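Forums > Robot Arms > Teleop & Demonstrations

Demos keep failing at the grasp when I teleop in sim — narrow neck vase

Ngozi Ogunleye
Posted June 29, 2019 · 1,247 views · 3 comments

Quick one hopefully. I'm recording demonstrations in simulation, driving the arm by remote with a handheld controller. Task is simple on paper: pick up the vase, move it left, put it down by the watch. Physics is Ikmont, controller bridge is Toma, both on default settings.

I have 336 episodes so far and most are junk. Getting above the vase is fine. Coming down is where it goes wrong. Either I clip the plant next to it or one finger lands on the rim and the whole vase tips. By the time I see it on the screen it's too late.

This is the pose I usually end up in right before the descent. Gripper pointing down, plant right up against the vase on one side.

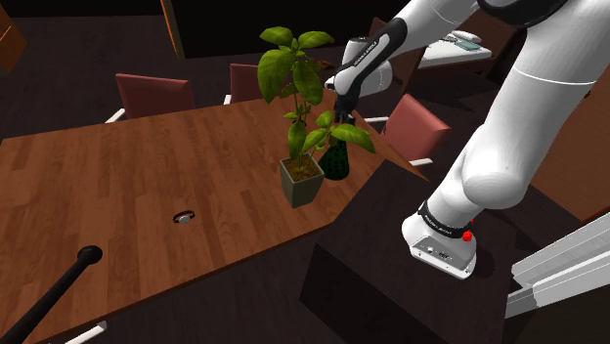 What I've tried already

- Slowing the controller down to half speed. Helps a bit but then my hand gets tired and I drift
- Moving the viewpoint. Better for depth, worse for the leaves, they cover the neck
- Hiding the plant. Works great but the whole point is to have the clutter in there

So: do I keep the bad episodes and hope the policy sorts it out, or throw them away and start again? And is there a better way to do the last bit of the descent by hand? Don't want to script it if I can avoid it.

Share · Follow · 14 upvotes

ramgate_lee
31 upvotes

Don't start again. Sort them first. Had the same mess with a bottle task, 735 episodes, and less than half were any good when I went through them properly.

What I'd do:

Split the recording into two parts. Reach, then grasp. Your reach data is probably fine even in the episodes that fail later, so cut those before the descent and keep them. Only throw out the grasp part.

For the descent, lock the wrist rotation. Most people tilt their hand without noticing when they push down, and the gripper tilts with it. On a narrow neck that's enough to land a finger on the rim. If your bridge lets you bind an axis lock to a button, hold it from the hover pose down. Then you're only steering up/down and a bit sideways.

Also turn the fingers before you go down, not during. You want them to close along a line that doesn't point into the leaves. Get that right at the top, stop for a second, lock, go down.

And add a second view. One from the side, low, level with the tabletop, on the side without the plant. Put it in the corner of your screen. You drive the reach off the big one and the descent off the small one. Feels odd for ten minutes and then you wont go back.

One caution — don't leave long pauses in the data. If you stop and think above the vase for four seconds, the policy learns to stop above the vase. Trim them down after.

Comments (2)
Ngozi Ogunleye: axis lock was in the Toma menu the whole time, ugh. Trying tonight
ramgate_lee: it's under input profiles, save it or it resets when you restart

Share · Report

pk_sims
6 upvotes

Agree with the above mostly. Would also check your collision shapes. If the leaves are using one big simple hull then you're hitting air that looks empty. Turn on the collision view and look at the plant. Mine was a box lol. Swapped it for a finer mesh and half my "clips" went away. Runs slower tho.

Vase too. If the neck got filled in to a cone the fingers can't close where you think they can.

Comments (1)
Ngozi Ogunleye: ok the plant hull is huge. That explains a lot

Share · Report

kistano_user4
0 upvotes

just use a real arm, sim is never the same. we did 467 by hand guiding on ours, you grab it and move it, no controller needed

Share · Report

Tags: teleoperation, demonstrations, grasping, simulation, clutter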